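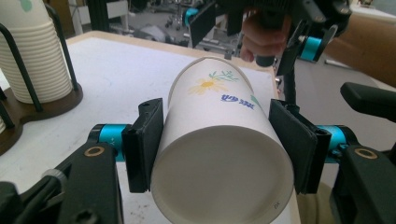

花柄の紙コップ(側面に「妙潔」の文字)。底面の縁寄りに小さく「DX」の印字。

# 紙コップの取り扱いに関するFAQ

対象:Flernance 給茶コーナー利用者および補充担当者
改訂:2020年2月25日

## 保管と補充

**Q1. 在庫はどこに保管していますか。**

Koech棟の備品庫、左側の棚の中段です。未開封の袋は横積みとし、上に他の備品を載せないでください。開封済みの袋は口を折り返してクリップで留め、給茶コーナー下の引き出しに入れます。引き出しの内寸は高さ105 mmで、袋を立てて入れることはできません。

**Q2. 発注の基準は。**

備品庫の残数が400個を下回った時点で、Famoの発注画面から申請します。申請単位は袋ではなくケースです。備考欄に柄の指定を書いても反映されません。

**Q3. ワイヤー製のコップ立てには何個まで入れられますか。**

上限は個数では定めていません。最上段のワイヤーからコップが傾いて出ない範囲とします。木製の台座は水洗いせず、固く絞った布で拭いてください。ワイヤーの付け根にほこりがたまりやすいので、月に一度は乾いた綿棒で除去します。

**Q4. コップ同士が密着して外れません。**

重ねた束の下側を軽く握り、上のコップの縁を回しながら引き抜いてください。縁を爪で起こすと巻き部がほどけ、漏れの原因になります。どうしても外れない場合は2個重ねのまま使用して構いません。

## 向きと検品

**Q5. 開口部は上向き、下向きのどちらで置きますか。**

給茶コーナーでは下向きです。検品時は開口部を下へ傾けて持ち、内面、縁、側面の順に確認します。

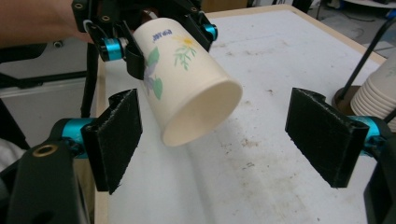
開口部を下へ傾けた状態の紙コップ。側面に黄色と紫の花の印刷。

**Q6. 黄色の花と紫の花は別の品番ですか。**

同じコップの側面に両方が印刷されています。見る角度によって片方しか見えないため、別品として仕分けないでください。2019年11月の棚卸しでは、この誤認により在庫表の行が分かれていました。現在は統合済みです。

**Q7. 不良品と判断する基準を教えてください。**

次のいずれかに該当するものは使用しません。

- 縁の巻き部にほどけ、つぶれがある
- 底面と側面の接合部に隙間がある
- 内面に汚れ、異物の付着がある
- 側面に折れ筋がある

印刷の位置ずれ、かすれは不良に含めません。

**Q8. 横倒しにして確認してもよいですか。**

可能です。清潔なマットの上に寝かせ、底側と口側の両端を軽く支えて、少しずつ回しながら側面を見ます。中央部を強く押さえると折れ筋が入ります。

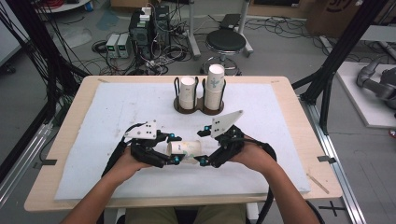 回す方向はどちらでも構いませんが、途中で逆転させると見落としが出るため、一方向に一周させてください。印刷の「妙潔」の文字を始点にすると一周の判定が容易です。確認後のコップをマットの上に残さず、そのつど束に戻します。マットに汚れがある場合は、拭き取ってから次の束に移ってください。

## 使用時

**Q9. 給湯器の湯をそのまま注いでもよいですか。**

Hikach給湯器の設定は95 ℃です。側面が熱くなるため、満量まで注がず、縁の近くを持ってください。電子レンジでの加熱は禁止です。

**Q10. 使用後の分別は。**

飲み残しを流しに捨て、可燃ごみへ入れます。古紙回収の箱には入れないでください。

**Q11. 同じコップを翌日も使えますか。**

当日限りとします。洗浄しての再使用も行いません。

## 問い合わせ

在庫・発注:Imani Tillman
検品・不良品の連絡:Crescencio Varela

不良品を連絡する際は、該当するコップを捨てずに保管し、袋の開封日を添えてください。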